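The Desk as a Shared Space: Putting the Long Table at Tavwood in Order

Most working tables are judged by what they are made of and how many people can sit at them. Far less attention is paid to what collects on them between one week and the next. In October the members' magazine was invited to follow the reorganisation of the shared workrooms at Tavwood, the converted dairy which Fello has run as a centre for small trades since the building was reopened. The work was modest in cost and took up a good deal of everyone's patience. It concerned desks, shelves, jars and leads, and the question of where each should be at the end of the day.

The building offers 109 desk places across two floors. The ground floor is let to those who make and repair things, and the upper floor to those who mainly write, draw or keep accounts. A survey carried out before the work began asked members what most often delayed them in the morning. Noise came lower than had been expected. The commonest answer was the time spent clearing a surface before anything could be put down on it.

Fello's response was to set out a short written standard for every table in the building. Earlier attempts had relied on a clear-desk rule, under which all belongings were to be taken away at closing time. That rule was widely ignored on the ground floor, and with some justification. A person halfway through a repair cannot sensibly pack every part into a bag each evening and lay it out again the next day. The new standard accepts that things will be left out and concerns itself with where they are left.

Each table is now treated as having two parts. The front, nearest the chair, is to be kept free for the work in hand. The back is given over to storage, to screens and to anything which must remain plugged in. The line between them is not marked. Members are asked to agree it with whoever shares the table, and the agreement is reviewed when a new person joins.
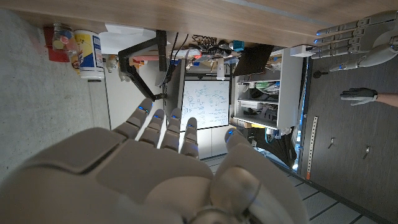 Containers received more discussion than any other subject. The standard asks that small parts be kept in something with sides, and it leaves the choice of vessel to the member. Purpose-made drawers were considered and priced, but the quotation for the ground floor alone came to £1,020, and it was felt that the money would be better spent on lighting. Ordinary household containers have done the job well. A clear glass jar is especially useful, as the yellow and blue pieces in the one on this wooden table can be picked out without lifting a lid. A red container stands by it, and colour of that kind helps when a member is asking a neighbour to pass something across. Tubs with printed bands are acceptable provided that the old label does not mislead, and members who reuse them are asked to write the present contents on the side.

Small bottles are subject to a separate rule. Anything liquid must be named, capped and kept away from the table edge. The supplier of cleaning materials to the building, Zalska, provides blank labels for this purpose and a roll is kept at the end of each room.

Screens and their supports came next. An articulated monitor arm takes up very little of the surface below it, and for this reason Fello has encouraged their use at the shared tables. The difficulty lies in what happens underneath. The area freed by the arm tends to fill at once with whatever has no other place, and on several tables it had become the most crowded spot in the room. The standard does not forbid this. It asks only that the arm should be able to move through its usual range without knocking anything over, and that a laptop should not be used to prop up other belongings.

Cables remain the least settled part of the scheme. Tools and leads left together become a single knot within days, and small parts are easily lost among them. Two methods were tried over the autumn. The first, a tray fixed beneath the table, kept the leads out of sight but made them awkward to change, and members soon stopped using it. The second was a row of plain hooks along the back edge, each holding one lead in a loose coil. The hooks were cheaper and have been kept. They do not suit the thicker leads, which are now hung on the wall by the door.

Paper is dealt with more strictly. Loose sheets and flat boxes are to be stood upright where possible, as anything laid flat on a busy table is soon covered. On the upper floor, where paper is the main concern, the furniture maker Niazi has supplied narrow upright racks which take up the space of a closed book. Nine of these are in use, and further requests have been received.

The results so far are uneven. The upper floor has taken readily to the new arrangement. The ground floor has adopted the parts which suit it, chiefly the jars and the hooks, and has been slower to settle the line between front and back. Fello has said that it does not intend to enforce the standard by inspection. A revised version, with a fuller section on leads and chargers, was issued to members on 25/11/2019, and copies may be had from the front desk at Tavwood during opening hours.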